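Releasing a second album under a different name, same distributor?

Posted Friday, January 29, 2021 in Recording and Releasing

panamitz_low_end

I play bass and sing in a duo called Panamitz. We put out one album of mostly country gospel covers through a distributor called Imilar, and it has been up long enough to have a small but steady audience. The next record is all original songs and sounds quite different. There are drum machines on half of it and no steel guitar anywhere. My partner wants to put it out under a new name, Clikamthorpe, so the people who like the hymns don't get a surprise and the new songs get a fair listen.

I'm not against it, but I don't want to lose what we built. We have 300 followers on the main streaming service and a mailing list of 50 people, most of whom signed up at church shows. Can we keep both names in one Imilar account? Do we have to re-register the songs with our performing rights organization if the artist name changes? And is there any way to tell the existing followers about the new project without annoying them? The masters are done. We were hoping for an October release, but could go earlier if there's no paperwork in the way.

tallboy_mixes

Just keep one name. People overthink this. If they like you they will listen and if they don't they'll skip it. Changing the name means starting from zero and zero is a bad place to start from.

Also get your artwork done now, ours held us up longer than the mixing did.

second_verse_same

Going through your points in order.

The account. It depends on your plan. The basic plan I was on covered one artist name, and the next one up covered 3. Check yours before you upload anything, because when I added a second name halfway through a billing year I was charged for the full upgrade. When you enter the new name, look for the box that says this is a new artist with no existing page. If you leave it alone the album can end up on the page of some other act with a similar name. Getting that fixed took me three emails and most of a month.

The songs. Your registration is for the writers and the publisher, so the name on the album cover doesn't change who gets paid for the writing. You do need to register each new song, and you can add Clikamthorpe as a performer on the work if your organization has a field for it. Agree on the splits with your partner first and write them down. For the old album, the covers are a separate matter and should already have been licensed when you released it.

The followers. They don't carry over. You can't move them and I would not trust anyone who says they can. What you can do is list Panamitz as a featured artist on one track, if you both agree to it. That puts the track on both pages. I did this with the first single only, then left the name off the rest of the album.

The mailing list. Send one message, say what the record is, and give people a link to a separate list. I would not add them to the new list yourself. Church show sign-ups in particular may have thought they were signing up for show dates.

On timing, upload well ahead. I pick a release date 90 days out, which leaves room to fix a rejected cover or a misspelled title and still pitch the single to playlists.

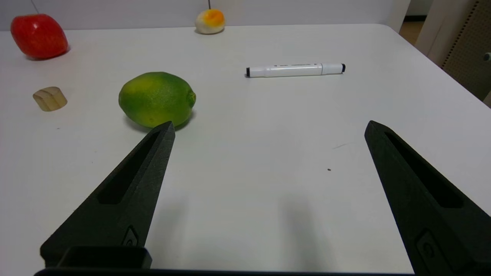

tóth agrees on the lead time but says the featured artist idea needs more care than that. On a release Tóth handled, the old name was listed as featured on one track, and the service pushed it to all the followers as a new release from the old act. Several of them unfollowed the same week. If the single you choose is the one furthest from the hymns, expect some of that. Tóth would pick the quietest song on the record for it, or skip the feature and put a short note on the Panamitz artist page with the new name in it.

second_verse_same

Fair point. Mine was a slow song with acoustic guitar, so it may have gone down easier than a drum machine would.

panamitz_low_end

Thanks, this helps. We're on the basic plan, so it looks like we upgrade when it renews and upload after that. There is one quiet song, track six, just voice and upright bass. We'll probably use that one. I still have to talk to my partner about splits.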